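**Sakotgate Hall Users Group - minutes**

November meeting, held in the small room at Sakotgate Hall. Opened 7.05 pm. 16 present, two apologies. The October minutes were accepted with one correction: the Clolcombe playgroup has the hall until noon, not 1 pm.

**1. Matters arising**

The key safe has been moved to the side porch and the code changed. Groups that haven't had the new code should ask the booking desk. The dripping tap in the kitchen has had a new washer. The tap in the accessible toilet has not been looked at and carries over.

**2. Cleaning after hire**

Most of the meeting went on this. Three groups reported sticky tables on arrival in October, and the craft group lost a length of fabric to something left on a tabletop. The present rule says only "leave tables clean" and it was agreed that this is too vague.

Discussion covered who wipes, what with, and when. One member felt that a dry wipe is enough after a meeting with no food. Others disagreed, as cups leave rings whether there is food or not. There was also a complaint that the cloths under the sink are left damp and smell by the weekend.

Agreed:

- Every table used is to be sprayed and wiped before it is put away, food or no food.
- Spray goes on the cloth first for the wooden tops. Don't flood them, and keep it out of the joins.
- Scrubbing pads are for the sink and the oven trays. The green ones have already dulled one tabletop.
- Used cloths go in the bucket by the back door and are washed by whoever has the hall last that week.
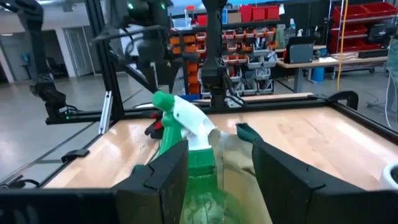 The next question was how many bottles to keep out. At present there is one in the kitchen and it tends to wander. Agreed to have 5 trigger bottles, one for each storage bay and one for the kitchen, all filled from the same drum. Bottles are to be labelled with the contents and the dilution. Anything in an unlabelled bottle will be tipped out.

Paper towel was raised as an alternative to cloths. It was thought too dear for everyday use, but a roll will be kept in the kitchen for spills.

**3. Supplies**

Two prices were received for surface cleaner in bulk. Podevis will deliver but wants a standing order. Dursun has no minimum, and we would pick up from their Clolcombe counter. Moved and carried that we buy from Dursun for the next year, with spare trigger heads included in the first order. The first order comes to $318 and will be paid from the general account, which stands at $1888 before this payment.

A request for scented cleaner was declined because two regular users are sensitive to it.

**4. Storage bays**

Bay 3 still has a broken shelf. The quilters have offered to clear it so that it can be fixed before the holidays. Folding chairs are not to be stacked in front of the bays - they were again last month, and the dance class had to shift them all.

**5. Other business**

- A new copy of the closing checklist will go up beside the light switches once the wording on tables is changed.
- Lost property to be put out on the bench until the end of the month, then taken to the op shop.
- Request for a second kettle. Held over.

Closed 8.20 pm. Next meeting in February, same room, 7 pm.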